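**Teleoperating a two-arm setup for shelf picking: how do I get smoother demos?**

Takumi Kikuchi

Hi all! I finally have both arms running off the leader pair and I'm having way too much fun with it. The task is store picking: take an item off the shelf, put it in the shopping basket. I've recorded 248 demonstrations so far and trained on all of them, and the policy gets to the bottle every time but then hovers, as if it can't decide when to close. Should I record more, or am I driving it badly? I'm doing this in Fultberg on my own, so there's no one to look over my shoulder.

---

Abla Issa

Oh, I love this task! And hovering is such a familiar one. My bet is that you're the one hovering (I did it for weeks). Play back a few episodes and watch your own hands just before the grasp. If you stop there to check the view, the policy learns the stop along with everything else.

What helped me:

- Practice a pick 7 times without recording, then hit record.
- Decide which arm does the pick before you start, and park the other one in the same spot every time.
- Throw out any episode where you paused for more than 2 seconds. It hurts, do it anyway!
- Move the basket a little between episodes, but keep the handle where a gripper won't snag it.

My own station has drinks on the upper shelf, a wrist camera on each arm and the basket down low:
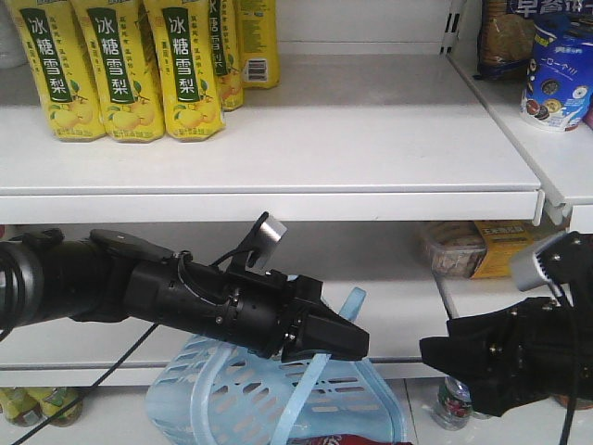
Udden

Dropping the paused episodes is good advice, but I'd trim them before deleting. Cut the idle frames out of the middle and check that the arm position doesn't jump across the cut. I kept most of my set that way. Also look at your gripper signal, mine lagged the arm motion and looked exactly like hesitation.

---

Fakhoury

more data. always more data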